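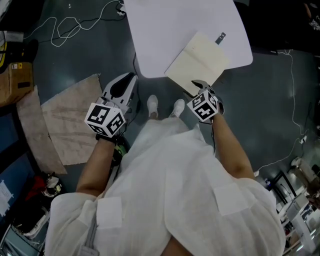 Figure 3.1 Two-handed demonstration with hand-held grippers. Each gripper carries a marker cube; the right-hand fingers are at the lower edge of an open notebook.

Chapter 3
Showing the task

3.1 Scope of the chapter
3.2 Two families of demonstration
3.3 The hand-held gripper
3.4 Finding the pose of the hand
3.5 The working area
3.6 Exercises

3.1 Scope of the chapter

Chapter 2 treated the arm as a machine that follows a given path. The present chapter deals with the origin of the path. For a small set of repeated jobs, such as spot welding or loading a press, the path can be written down by an engineer and left alone for months. For jobs in which the parts are soft, vary in shape or lie in a different place each time, a written path is of little use, and the usual course today is to collect examples of a person doing the job and to fit a control policy to them. One such example is called a demonstration. A collection of demonstrations of the same task is called a demonstration set.

A demonstration, as the term is used in this book, is a time-stamped record with at least three parts: the pose of the gripper (position and orientation), the opening of the fingers, and one or more streams of images. Force readings, sound and gaze direction may be added. A video of a person at work, taken from across the room, is therefore excluded. It contains no direct record of the gripper pose or of the finger opening, and the methods used to recover them are left to Chapter 9.

The reader should be familiar with homogeneous transforms and with the pinhole camera model. No knowledge of learning methods is needed before Chapter 5.

3.2 Two families of demonstration

Demonstration methods may be divided according to whether the robot is present while the task is being shown.

In the first family the robot is present and moves. The person may hold the arm and guide it by hand (kinaesthetic teaching), or may drive it from a distance with a leader arm, a joystick or a tracked controller (teleoperation). The record is taken from the robot's own joint sensors. Its chief merit is that every recorded motion is one the robot has already made, so questions of reach and joint speed do not arise later. Its chief cost is time. A person driving an arm by remote control works far more slowly than the same person working by hand, and the lack of touch tends to produce hesitant closing of the fingers and repeated corrections near the object. These corrections are stored along with everything else and will be copied by the policy.

In the second family the robot is absent. The person carries a tool that has the same fingers as the robot's gripper, or fingers close to them in shape, and does the task directly. The tool holds the sensors. Its merits and costs are the reverse of those above. Work proceeds at close to normal speed, contact is felt through the handle, and the equipment can be carried to wherever the objects are. Against this, the recorded path takes no account of the arm that must later follow it. A person can reach round a door, twist the wrist past the limit of a six-axis arm, or take a step in the middle of a motion without noticing.

The two families are often mixed. A common plan is to collect the bulk of the set with hand-held tools and then a smaller set by teleoperation on the target arm, the second serving to correct the timing and reach of the first. In the Dika trials at Hamamdale, which supply most of the worked problems in Part One, the task of closing a ring-bound folder was recorded in this way, with 88 hand-held demonstrations and 22 by teleoperation. The ratio has no special standing. It was fixed by the hours for which the arm was free.

3.3 The hand-held gripper

A hand-held gripper has four working parts: a handle, a trigger or lever, a pair of fingers, and a mounting for sensors. The fingers are driven by the hand through the lever, sometimes with a spring to return them. There is generally no motor. The finger opening is measured by an encoder on the lever shaft or read from the image of a camera that looks along the fingers.

The finger surface deserves more attention than it commonly receives. If the tool has soft ribbed pads and the robot has hard flat ones, the friction at the contact will differ, and a grasp that holds in the hand may slip on the arm. The fingers should be of the same pattern and the same material on both devices, and should be replaced on both at the same time. Wear on the tool is faster, as it sees more cycles. The Holub gripper, made by Stetel and used for the examples in this book, has fingers held by a single screw so that one stock of spares serves both the hand-held and the arm-mounted versions.

Mass is the second concern. The tool is held away from the body for long periods, often one in each hand, and a tired wrist droops. The effect appears in the data as a slow downward drift in the resting pose over a session. It is easily mistaken for a fault in the tracking. Rest periods should be written into the recording plan, and the resting pose should be checked against a fixed stand before and after each block of work.

The position of the camera on the tool settles what the policy will be able to see. A camera mounted close behind the fingers gives a good view of the object and a poor view of everything else. With a wide lens, the same camera takes in a large part of the room, and the walls, lights and furniture then supply fixed points from which the motion of the tool can be worked out. 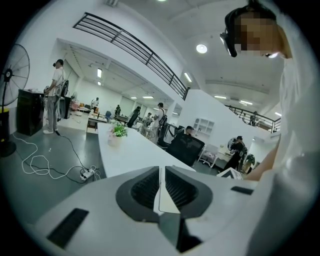 The price of the wide view is that it takes in whatever else the room contains. People walking past, other stations and changes in daylight all enter the record. A policy fitted to a set in which the background never varies may come to depend on the background, and for this reason some variety is welcome. Moving people are less welcome where the pose is found from the image itself, as the method assumes that most of what it sees is standing still. Section 3.4 returns to this point. Faces caught by the camera must be obscured before the set leaves the site where it was recorded, and the step should be carried out by the recording software before anyone sorts or labels the files.

A second camera is often worn on the head. It gives a view of both hands together and shows where the person's attention is directed, at least as far as the direction of the head can show it. Where two grippers are in use the head view is also the plainest record of the distance between them, a quantity on which any two-handed task depends.

3.4 Finding the pose of the hand

Let W be a frame fixed in the room, H a frame fixed in the head camera and G a frame fixed in the gripper. The quantity wanted is the transform from G to W at every time step. Three ways of obtaining it are in general use.

(a) Outside-in tracking. Cameras fixed to the walls or to stands observe markers on the tool. Accuracy is good inside the space the cameras cover and falls away quickly outside it. The equipment must be calibrated each time a stand is moved.

(b) Inside-out tracking. The camera on the tool observes the room, and its motion is found from the apparent motion of fixed points. Nothing need be installed. The estimate drifts, and it may fail outright when the lens faces a blank wall or is brought close to a plain surface such as a table top.

(c) Relative tracking. A camera on the head observes a printed marker on the tool. The pose of H in W is found by method (b), the pose of G in H from the marker, and the two transforms are multiplied.

Method (c) calls for a marker that can be seen from many directions. A flat marker is lost when it is turned edge-on to the camera, and its orientation is poorly determined when it faces the camera squarely. A cube with a different pattern on each face avoids both troubles in most poses, since two or three faces are usually in view together and their corners do not lie in one plane. The cube should be placed near the handle, clear of the fingers, where the object being handled will seldom cover it. The sleeve of the operator is a more frequent cause of loss than the object. Wide cuffs should be fastened or rolled.

The error in G grows with the distance from head to hand, and a small error in the orientation of the cube becomes a position error at the fingertips in proportion to the length of the tool. For short tasks done within arm's reach this is tolerable. For insertion tasks it is not, and method (a) or a combination of methods should be used.

3.5 The working area

The floor, the table and the cables form part of the apparatus and should be recorded on the session sheet. Cables crossing the floor must be routed where the operator will not step, bearing in mind that a person looking at two grippers is not looking at the feet. A low table brings the object well below the head camera and gives a view from almost directly above, in which height is the least certain of the three coordinates.

The starting position of the object should be varied on purpose, according to a list drawn up beforehand. Left to choose freely, operators place it in much the same spot each time.

3.6 Exercises

3.1 A set contains 17 demonstrations in which the marker cube was lost for part of the record. State the conditions under which the gaps may be filled by interpolation, and those under which the demonstration should be discarded.

3.2 Write the transform from G to W for method (c) in terms of the transforms from G to H and from H to W. Show how a small rotation error in the first affects the fingertip position.

3.3 An operator turns the pages of an open notebook using a gripper in each hand. List the quantities that must be recorded for the two hands together which would not be needed for either hand alone.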